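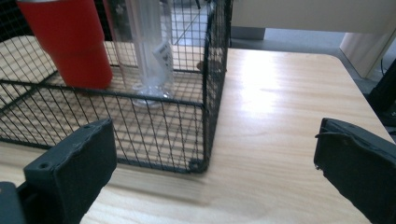

What is a wire-mesh basket for on a workbench?

It keeps a small set of upright things together so that they can be carried, counted and put back in one movement, and so that whoever looks for them can see from the side what is there.

Reading time: 5 minutes

Storage and Handling of Small Equipment
Handout 4: open baskets and the things that stand in them
Notes by Noura Daher, revised after the June session

Last time we dealt with drawers and closed boxes. The trouble with both is that the contents are hidden, and a hidden thing gets bought twice. This handout covers open baskets, mainly mesh ones, and what to stand in them. The practical is in room 160 and you will need the sheet at the end.

1. Mesh against solid sides

A solid box protects its contents from knocks and from dust. A mesh basket gives up the dust protection and gains three things in return: you can see in from any side, air moves through it, and it weighs less than a solid container of the same size. Spilled water also runs straight out, so think about what the basket is standing on. A wooden top will mark if water sits on it. Wipe the wood first, then lift the basket and wipe again where the corners were.

The stiffness of a mesh basket is mostly in the thicker rods along the edges and corners. The fine wires between them fill the gaps and do very little of the work. Lift by the rim rods. If you pinch the mesh itself it bends inwards, and once bent it seldom goes flat again.

2. Tall things

Most of the breakages in our log are tall items that fell over while the basket was being moved. A graduated cylinder has a flared base for this reason, but the base was designed for a flat bench. On a mesh floor it can rock if one side sits on a rod and the other doesn't. Turn the cylinder until it settles. If it won't settle, put a thin mat under it.

A tumbler is wider for its height and usually stands well enough on its own. Its weak point is the top, where it is widest and where a hand or a sleeve is most likely to catch it. Stand tumblers in the corners, with two sides of the basket to support them.

Cylinder and tumbler can share a basket. They should stand close enough that neither has far to fall, with a finger's width left between them for getting a grip. Onyekachi Igwe prefers to pad the gap with a folded cloth — this is fine for carrying, but take the cloth out afterwards, as it hides the markings.

3. Clear and coloured containers

Use clear containers for anything you have to measure, and coloured ones for anything you only have to find. Through a mesh side a clear cylinder is easily overlooked, especially under a bright lamp where the bench is throwing back a lot of light. A red cup is picked out at once. In a mixed basket people tend to reach for the coloured item and forget the clear one behind it, so check for the clear items first when putting away.

Never judge a volume through the mesh. The squares of the grid look like graduations and it is surprisingly easy to read the wrong line. Take the cylinder out, stand it on the bench, bring your eye level with the liquid and read it there.

4. Labels

Faint print is the usual fault. A label that can be read at arm's length on the bench may be unreadable once it is behind wire. Write large and dark, and keep to one or two words. Place the label partway up the side, clear of the rim rods, and turn it to face outwards before you put the basket back.

Replace a label when it starts to fade. Don't write over the old one — the two sets of marks run together.

5. Weight

The baskets used on this course are the Pavby pattern, and our limit for them is 400 g of contents when carried in one hand. A 499 ml fill in anything is already over that, so full containers are carried separately. Empty them first if you can. Two hands on opposite rims is the normal way to carry, whatever the weight.

6. Practical

Work in pairs. Each pair collects one basket from shelf 53 and clears a space on the bench for it.

a) Choose one measuring container and one drinking or mixing cup. Stand both in the basket and check that neither rocks.
b) Look in from each of the four sides. Note which label can be read and from where.
c) Carry the basket to the far bench and back. Note whether anything has moved.
d) Change one thing (position, mat, label) and repeat.

Write up the result in half a page. A sketch seen from above is useful and need not be neat. Mark where each base stands and which way the label faces.

For next time, read the Dorkilden notes on shelf heights, sections 2 and 3 only. Anyone who missed the drawers session can get the earlier handout from Onyekachi. Baskets go back to the shelf empty and dry, with the rims facing up.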